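How to Set Up a Small Citrus Station (and Which Advice to Ignore)

Reading time: 5 min

I have read a lot of pages on juicing a lime. Most of them want me to buy something. One wanted me to buy a marble slab. After a summer of making dressings and cold drinks nearly every evening, I have settled on a setup that uses a board, a bowl, a tray and a spoon, and I doubt most people need more than that.

The method below is for small jobs, two to four limes or lemons at a time. If you are juicing for a party, get a proper press and skip this page.

What you need

- A cutting board, any kind you already own
- A bowl with some weight to it
- A soup spoon
- A tray with a raised lip
- A sharp small knife
- Limes or lemons

That's the list. You will see people online insist on a wood reamer, a fine strainer, a zester and a special citrus knife with a curved tip. I own the curved knife. It is in a drawer.

Step 1. Pick fruit that is worth the trouble

Weigh the limes in your hand and take the heavy ones. Color tells you less than the grocery store sign suggests. A glossy bright green lime can be dry inside, and I have had yellowish ones that were full of juice. Skip anything rock hard.

The "thin skin is always better" rule is half true at best. I tested 12 limes in October, thick and thin, and the two best came one from each group. Twelve limes prove very little, I know, but the people repeating the rule don't seem to have tested any.

Step 2. Wash and dry them

Rinse under the tap and rub with your fingers. Dry them with a towel, especially if you want the zest. Wet peel clogs a grater and slides around on the board. I have never noticed a difference from vinegar baths or produce sprays, so I stopped bothering.

Step 3. Let cold fruit warm up

Leave fruit from the fridge on the counter for an hour. Some recipes tell you to microwave a lime for 10 seconds. It works a little. It also makes the lime unpleasant to hold if your microwave is strong, and you save yourself maybe a teaspoon of juice. Try it once and decide for yourself.

Step 4. Lay out the table

Most of the mess in this job comes from bad placement. Juice drips wherever you carry a cut lime, so don't carry it far. My order, from left to right, is board, bowl, tray. Cut on the board, squeeze over the bowl, keep whole fruit on the tray so it can't roll off the table. Left-handed people may like it reversed. My neighbor Sabine Böttcher does it that way and says mine feels like driving on the wrong side of the road.

The tray earns its place here. I was ready to call it clutter, but any lip at all will stop a lime. Plastic wipes clean, and a silly printed one does the job as well as the plain Zerommont tray I was once talked into.

Rest the spoon in the bowl with the handle over the rim, so you can grab it with sticky fingers and not go fishing.

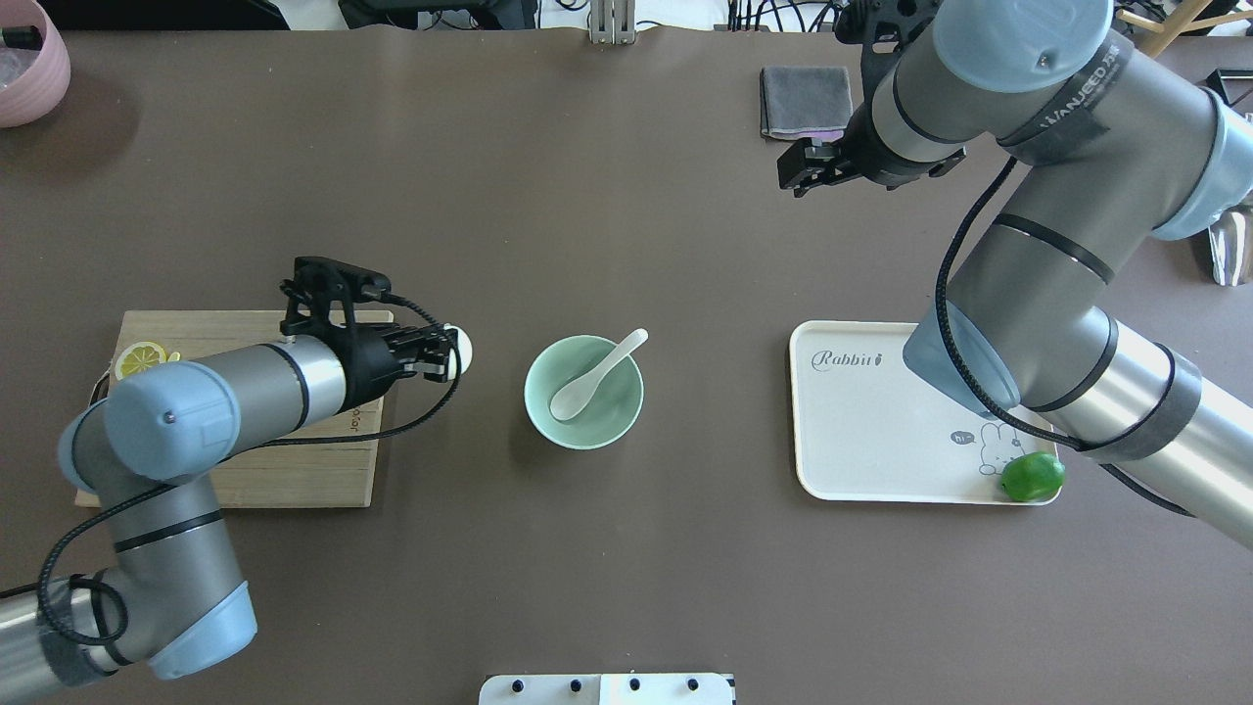 Step 5. Roll, then cut

Press the lime under your palm and roll it on the board until it gives. Ten seconds is plenty. Cut across the middle, not from end to end. Keep your fingertips curled back, and cut on the bare part of the board where nothing is in the way.

Arne Brinkmann, who taught the one evening cooking class I ever paid for, cut his limes in three pieces around the core. It does give a bit more. I find the pieces fiddly and went back to halves.

Step 6. Squeeze with the spoon

Hold a half over the bowl, cut side down. Push the edge of the spoon into the flesh, turn it, and squeeze at the same time. A soup spoon has enough curve to work as a reamer. Stop when you are scraping white pith, which tastes bitter.

Seeds fall in. Scoop them out with the same spoon afterward. If your lemons are very seedy, use a strainer after all, I won't argue.

Step 7. Clean up right away

Rinse the knife and board before the juice dries. Lemon is often praised as a natural cleaner for wooden boards. Rubbing a spent half over the surface helps with onion smell, in my experience, but it doesn't replace soap. Stand the board on its edge to dry so both sides get air.

Keeping leftover juice

A small jar with a lid, in the fridge, for a day or two. After that it tastes flat to me. Freezing in an ice cube tray works fine for cooking, less so for drinks. Uncut limes last longer in a closed bag in the fridge than in the fruit bowl, however nice the fruit bowl looks.

17 comments | Share this page

Contact | Copyright Gomis Kitchen Notes | Back to top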